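Candy Sort, Part 2: Picking Small Wrapped Items by Hand-Held Gripper

In part 1 you set up the pair of grippers and checked that both recordings start together. This part covers the pick-and-pack task that every new member records before the January meet. Plan on one evening. Strickland and Naritz teams both use the same item list, so keep to it if you want your runs counted with theirs.

What you need
Two hand-held grippers, left and right
One open cardboard box
Small wrapped candies and a few flat packets
A cloth to cover the table
The Wendow log sheet

Step 1. Lay out the table
Spread the cloth and put the larger boxes along the sides. Leave the middle clear enough that you can reach a candy from above without bumping a carton. You don't need to iron the cloth or pull it flat. We want some wrinkles in the runs, and a packet lying at an angle is fine too.

Step 2. Pick the candy
Open the fingers wider than the wrapper and come straight down over it. Close slowly. The two fingers should stay close to parallel, with the candy upright between the pads and the serrated ends of the wrapper free at top and bottom. If you catch only the serrated end, the candy will swing, and you should put it down and start that pick over.
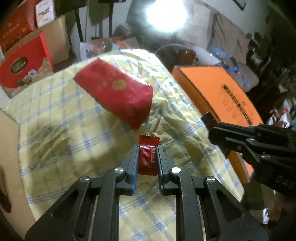
Small red candy held upright between the fingers, right gripper side of the table also in use.

Most people squeeze too hard the first few times. Soledad Obi's rule is to stop closing as soon as the wrapper quits sliding, then lift. Keep the other gripper off to the side until you need it, with its fingers pointing in toward the work.

Step 3. Pack the box
Carry the item over the rim before you lower it. Set flat packets down first if you can, then put round items in a corner so they don't roll under the next thing. Open the jaws all the way before you pull back - a half-open finger will drag a glossy packet along with it.
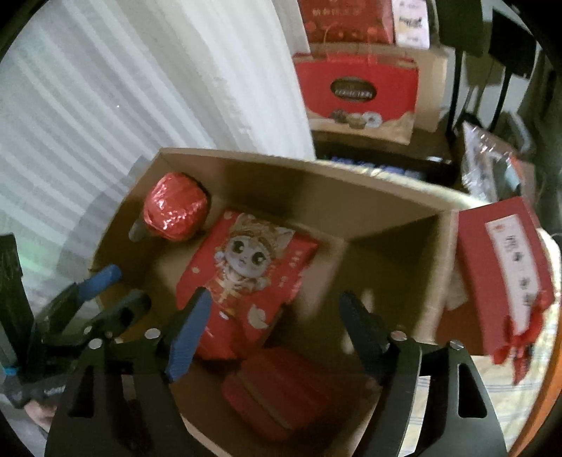 Cumorham Robotics Club | Manipulation Team

Use the second gripper to steady the box wall if the box shifts. Touch the outside or the rim and stay out of the way of the hand doing the placing. Leave packets tilted if that is how they land. Straightening them counts as a separate action and goes on its own line in the log.

Step 4. Log the run
Write down the item, which hand picked it, and whether you had to restart. Each member records 6 full runs. Last season's set came to 1185 picks, and we threw out 140 of them for missing log lines, so fill in the sheet before you reset the table.

Common problems
Candy slips out sideways: you are holding it too near one end. Aim for the middle of the wrapper.
Fingers hit the box wall: come in higher and turn your wrist before you lower.
Jaws feel stiff: check the pins at the joints. Tell Noemi Kasprzak before you loosen anything.

Part 3 covers taking the items back out, which is harder with the flat packets.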